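목록 홈 | 스레드 | 날짜순 | 글쓴이순 | 이전 글 | 다음 글 | 검색
인쇄하기 | 이메일로 보내기

Re: [가정용조작-장비] 올해 예산, 팔부터 살까요 컴퓨터부터 살까요
2023년 2월 6일

안녕하세요, Evville입니다.

답장이 길어질 것 같아서 커피부터 내려놓고 씁니다. Dorkdale에서 보내주신 메일을 읽고 저희끼리 점심 내내 그 얘기만 했어요! 마침 저희도 12월에 똑같은 고민을 하다가 결론을 반쯤 내린 참이라, 그 반쪽이라도 나눠 드리면 도움이 되겠다 싶었습니다. 우선 원문을 조금 잘라서 인용합니다.

> 저희 쪽은 올해 장비비가 한 번에 나옵니다. 나눠서 쓰는 건 되는데 품목은
> 신청할 때 다 적어야 하고, 중간에 바꾸려면 사유서를 다시 써야 합니다.
> 지금 의견이 둘로 갈려 있어요.
>
> 첫째 안은 양팔을 바로 사는 겁니다. Kadrić에서 받은 견적이 있고, 납기는
> 11주라고 합니다. 받침대와 테이블은 별도입니다. 그리퍼는 기본형이 딸려
> 오는데 손가락을 바꾸려면 추가 비용이 있습니다.
>
> 둘째 안은 상반기에는 시뮬레이션용 워크스테이션만 사고, 팔은 하반기에
> 사는 겁니다. 반대하는 분들은 "화면 속에서 물병 백 번 집어봐야 실물에서
> 한 번 떨어뜨리면 끝"이라고 하십니다. 저도 그 말에 조금 끌립니다.
>
> 그리고 유지비를 어디에 넣어야 하는지 모르겠습니다. 패드 같은 소모품을
> 장비비에 넣은 분 계신가요? Plasik으로 씬을 만드는 분이 계시면 사람 시간이
> 얼마나 드는지도 알려주시면 좋겠습니다. 그 부분이 신청서에 통째로
> 비어 있어요.

인용 끝이고요, 순서대로 답할게요.

> 지금 의견이 둘로 갈려 있어요.

저희도 그랬습니다. 저는 처음에 무조건 팔부터 사자는 쪽이었어요 (상자 뜯는 걸 워낙 좋아해서요). 그런데 견적서를 들고 방에 가서 줄자로 재어 보니 테이블을 어디에 놓을지부터 답이 안 나오더라고요. 팔 두 대를 어느 쪽에 붙일지, 안쪽에 가전을 두면 손이 거기까지 닿는지, 문 손잡이를 당길 자리는 남는지. 이걸 종이에 그리다가 지쳐서 Plasik을 열었고, 그날 저녁에 배치를 세 번 바꿨습니다. 실물이었으면 받침대 볼트를 세 번 풀었을 일이죠. 저는 그 저녁에 완전히 넘어갔습니다.

그래서 저희 결론은 둘째 안에 가깝습니다. 다만 "팔은 나중에"라고만 적으면 하반기에 꼭 밀려요. 신청서에는 팔까지 다 적고 집행 시기만 나눠 두세요. Kadrić 납기가 11주라면 여름 휴가철을 끼고 주문하는 건 피하시고요. 저희는 견적 유효기간을 늘려 달라고 먼저 물어봤고, 서면으로 받아서 신청서 뒤에 붙였습니다. 받아두니까 마음이 정말 편합니다.

> 화면 속에서 물병 백 번 집어봐야

이 말씀 하신 분께 반은 동의합니다! 마찰이며 병이 눌리는 정도며, 화면에서 되는 게 책상에서 그대로 될 거라고는 저희도 기대하지 않아요. 그래도 지금 단계에서 알고 싶은 건 좀 더 투박한 것들이거든요. 손목이 어느 각도로 들어와야 병을 옆에서 물 수 있는지, 그때 팔뚝이 옆 물건 위로 지나가는지, 반대쪽 팔은 어디서 기다려야 하는지. 이런 질문은 예산하고 바로 붙어 있습니다. 답에 따라 사야 할 테이블 폭이 달라지고, 받침대 높이가 달라지고, 손가락을 기본형으로 갈지 따로 맞출지가 달라져요. 테이블은 싸 보이는데 상판을 두 번 사면 안 쌉니다.

> 소모품을 장비비에 넣은 분 계신가요?

저희는 넣었습니다. 첫 구매분만요. 팔을 살 때 같이 주문하는 여분 손가락과 패드는 "부속 일체"로 묶어서 장비비에 들어갔고, 그다음부터는 재료비입니다. 기관마다 다를 테니 이건 꼭 회계 쪽에 먼저 물어보세요. 물어보실 때 품목 이름을 영어 모델명 그대로 쓰면 반려되기 쉬우니 "로봇 손끝 교체 부품"처럼 풀어 쓰시길 권합니다. 저희 첫 신청서는 모델명만 빼곡해서 한 번 돌아왔어요.

> 사람 시간이 얼마나 드는지

이건 기록해 둔 게 있어서 자신 있게 말씀드릴 수 있습니다. 주방 테이블 씬 하나를 쓸 만하게 만들고 작업까지 돌려보는 데 120시간을 잡았고, 그 안에서 끝냈습니다. 그중 33시간이 물체 모델 손보기였는데, 처음 계획에는 그 항목이 아예 없었어요. 바구니처럼 결이 있는 물건이 보기보다 손이 많이 갑니다. 다음 씬부터는 같은 가전을 다시 쓰니까 훨씬 짧게 잡을 생각이고요. Dorkdale에서 같은 물건을 쓰실 거면 저희 모델을 그냥 가져가세요. 진심입니다, 파일 정리만 하면 바로 드릴 수 있어요.

워크스테이션은 사양 욕심을 조금만 줄이시고, 그 돈으로 저장장치를 넉넉히 사시는 쪽을 추천합니다. 렌더링한 걸 지우기가 아까워서 금방 차요. 모니터도 두 대로 적으세요. 별것 아닌 것 같아도 씬을 고치면서 로그를 같이 보는 날이 많습니다.

아래에 저희 내부 계획서에서 작업 부분만 옮겨 붙입니다. 신청서에 베껴 쓰셔도 괜찮습니다.

----------

Evville 테이블 작업 계획, 구매 항목과 연결한 메모

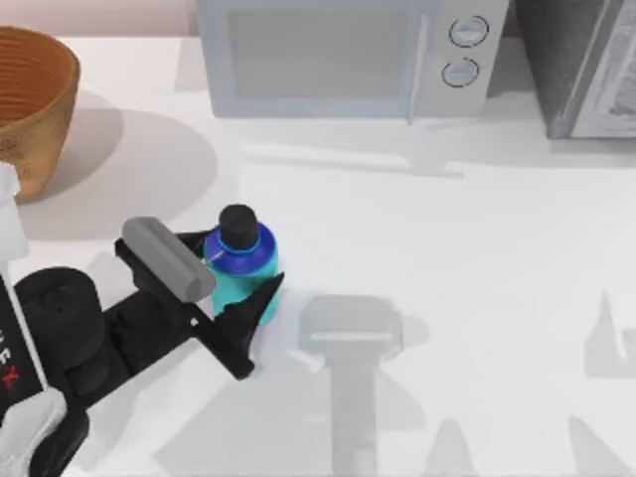
글쓴이: Marin Stojanovska / Evville / 장비 계획 메모

기준 작업은 병 잡기로 한다. 흰 테이블 위에 세운 플라스틱 병을 검은 그리퍼가 옆에서 무는 자세다. 병은 뚜껑이 검고 어깨가 파랗고 몸통이 청록색이라 흰 상판에서 눈에 잘 띈다. 인식 쪽을 아직 손대지 않은 단계에서는 이런 쉬운 물건으로 시작하는 편이 좋다. 투명한 병은 다음 분기로 넘긴다.

가전은 테이블 안쪽에 붙인다. 전자레인지는 문 손잡이가 세로 막대이고 그 오른쪽에 둥근 다이얼이 위아래로 있는 형태라, 병 작업이 끝나면 손잡이 당기기와 다이얼 돌리기로 넓힐 수 있다. 새 물건을 사지 않고도 작업 종류가 늘어나니 예산 면에서 아주 반가운 배치다. 실물 전자레인지도 같은 구조로 고른다. 버튼식은 아무리 싸도 사지 않는다.

짠 바구니는 왼쪽 안쪽 구석. 넣기 작업의 목적지로 쓴다. 병과 전자레인지 사이, 그리고 병에서 오른쪽 가전까지의 빈 상판은 일부러 비워 둔다. 팔이 지나갈 길이고, 여기에 물건을 더 올리고 싶으면 상판 폭부터 다시 계산할 것.

손가락에 대해. 시뮬레이션에서는 위쪽의 둥근 회색 패드와 아래쪽의 끝이 뾰족한 검은 손가락 사이에 병을 끼운다. 패드가 병 어깨와 몸통에 걸쳐 닿기 때문에, 실물에서 어디가 먼저 닳을지 보려면 이 접촉 위치를 기록해 두어야 한다. 여분 패드 수량은 그 기록을 보고 정한다. 견적 단계에서는 3세트로 적는다.

조명에 대해. 흰 상판은 그림자가 또렷하게 진다. 병 오른쪽으로 그리퍼 그림자가 T자 비슷하게 길게 떨어지는데, 카메라 영상으로 학습할 거라면 무시할 수 없는 크기다. 실물 방에는 천장등 말고 확산판이 달린 조명을 따로 둔다. 조명비는 첫 견적에 빠져 있었으므로 반드시 추가.

집행 순서
- 상반기: 워크스테이션, 저장장치, 모니터
- 상반기 말: 배치 확정, 상판 폭과 받침대 높이 확정
- 하반기: Kadrić 발주, 테이블, 조명, 가전
- 입고 후: 병 잡기부터 같은 순서로 실물에서 반복

----------

메모는 여기까지입니다.

쓰고 보니 제가 팔 사는 걸 말리는 사람처럼 됐는데, 전혀 아니에요. 저희도 하반기 발주만 손꼽아 기다리고 있습니다! 혹시 Dorkdale과 저희가 비슷한 때에 Kadrić에 주문하게 되면 배송이나 설치 교육을 같이 받을 수 있는지 물어보면 어떨까요. 교육비가 방문 한 번 기준이라면 두 곳이 나눠 낼 수 있을지도 모릅니다. 제가 문의 메일 초안을 써 볼 테니, 관심 있으시면 대략적인 발주 시기만 알려주세요.

목록에 계신 다른 분들 중에 테이블 상판을 무광으로 바꿔 보신 분이 있으면 그 얘기도 꼭 듣고 싶습니다. 어디서 맞추셨는지, 긁힘은 어떤지요.

Marin 드림
Evville

이전 글 | 다음 글 | 스레드로 돌아가기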